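Pre-Purchase Inspection Checklist: Handheld Gripper Stations, Packing Task
Site: Nernach, upstairs room
Covers: existing station, plus requested items for the next budget period
Status codes: P = pass, F = fail, C = pass with comment, N = not checked

Comments are entered under the item they belong to. Items with code F must be cleared or priced before the order goes to purchasing. Amounts are in dollars, before tax and freight.

Section 1. Work surface

1.1 Table stable under side load at all four corners. P
1.2 Top surface smooth, no lifted edging. C
Comment: Keep the current table. A replacement was on the first draft of the request and has been removed. Wipe-down is adequate for dry packaged goods. If open food is ever added to the task list, this item has to be rechecked.
1.3 Top surface low glare under the planned lighting. N
Comment: Cannot be signed off until the lamps in Section 4 are chosen. Clear plastic containers give bright reflections along the rims, and a stronger lamp in the wrong place will make that worse.
1.4 Table height suits seated and standing operators. F
Comment: Fixed height. Operators at both ends of the height range raise their shoulders when working over the middle of the table. Price a set of leg risers before considering a powered desk.

Section 2. Grippers and mounting plates

2.1 Jaws close evenly, no side play at the tips. P
2.2 Grip pads intact, no peeling at the corners. C
Comment: Pads are a wear part and were missing from last year's budget. Two suppliers quoted. Komano sells a set for 40 and holds stock. Zhong is cheaper per set but only ships in bulk, and the adhesive on the sample set let go at one corner after a week on the shelf. Recommend Komano for this period.
2.3 Plate fasteners tight, thread lock present. P
2.4 Plates free of cracks at the holes. P
Comment: Inspect with a hand lens. Add spare plates to the order; there are none on the shelf at Nernach.
2.5 Grip can be held through a full work session without numbness or pressure marks. C
Comment: One operator reported pressure at the base of the thumb. Ask the supplier for the smaller handle before ordering a second pair in the same size. Do not assume the two sizes share the same pads.
2.6 Left and right units marked. F
Comment: No marks. Colored tape is acceptable.

Section 3. Cables and operator clothing

3.1 Connectors seated, strain relief in place at both ends. P
3.2 Cable slack allows full reach to the far corners of the table. P
3.3 Cables secured along the forearm so that no loop can catch on the load. C
Comment: Check this with a real item in the grippers. Bare-handed reach tests do not show the problem. The check used a snack pouch and a soft bag, with both grippers on the pouch and the pouch held at the mouth of the bag. Look at three places: the arch above the left gripper, the run over the left sleeve, and the loop beside the right hand.

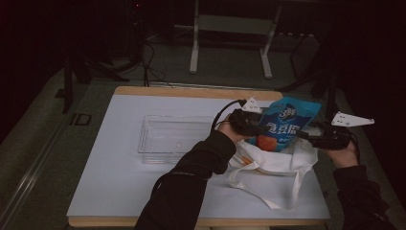

3.4 Sleeves close fitting at the wrist. F
Comment: Long sleeves bunch at the cuff. Loose cloth next to a moving jaw is a pinch point, and it also shifts the cable on the forearm. Order fitted sleeve covers with cable loops sewn on. The Osel cover is listed at 70 a pair. Buy one pair and run it for a month before ordering for every operator.
3.5 Jewelry and watches removed before the session. N
Comment: Rule is in the operator sheet but there is nowhere to put the items. Add a small tray by the door.
3.6 Cable replacement interval defined. F
Comment: No interval exists. Proposed: replace on visible jacket damage or at the start of each budget period, whichever comes first. Carry one spare of each type.

Section 4. Room and floor

4.1 Walkway behind the operator clear. P
4.2 Cables on the floor bundled and covered. F
Comment: Loose cables are spread on the floor past the far side of the table. They are outside the operator's normal standing position but inside the path taken to reset the table from the back. Bundle now, with what is in the drawer. Floor cover strip to be bought by length; measure first, as the last order came up short.
4.3 Stand legs outside the walking path. C
Comment: Splayed legs take up more floor than the room plan allows for. The plan shows each stand as a point. Redraw it with the full leg spread before a second station is approved. This affects the station count, which in turn affects every other line in the request.
4.4 Room lighting adequate for setup and for checking the floor. F
Comment: Too dark around the station. Two dimmable lamps, wide beam, mounted to the side. Do not buy clamp lamps for the table edge — they transmit every bump.
4.5 Emergency exit reachable from all operator positions. P

Section 5. Test items and containers

5.1 Containers free of sharp edges and cracks. P
5.2 Test pouches sealed, within date, not punctured. C
Comment: Pouches are handled many times and should be treated as consumables. Write off after a session if the seal has opened. Do not return them to the kitchen shelf.
5.3 Bag straps laid flat before the start of each run. C
Comment: Long straps can form a loop on the table large enough for a gripper to pass through. Add one line to the setup card: strap visible and clear of both hands. Short-handled bags can be bought as well, but keep the long ones in the set, as the customer's goods arrive in both.
5.4 Stock of bags and boxes sufficient for the period. N
Comment: To be counted in January.

Section 6. Budget lines arising from this inspection

Second gripper pair, smaller handle, with plates: 1487. Hold until 2.5 and 4.3 are closed.
Lighting, two lamps with side mounts: 835. Approve now; clears 4.4 and allows 1.3 to be checked.
Fitted sleeve covers, one pair, trial: 70. Approve now.
Grip pads, one set: 40. Approve now. Reorder on wear.
Leg risers, floor cover strip, spare cables, spare plates: quotes outstanding.
Tape, tray, cable ties: from petty cash, no line needed.

Freight from Komano is charged per shipment, so pads and any other parts from them should go on a single order. Osel lists freight separately and it is not in the price above.

Reinspection: Sections 3 and 4 after the sleeve covers and lamps are fitted. The existing station may stay in use in the meantime with the floor cables bundled, left and right units taped, and sleeves pushed clear of the jaws and held with a band. Section 2 is repeated in full for any new gripper pair before first use, including units that arrive with a supplier test sheet.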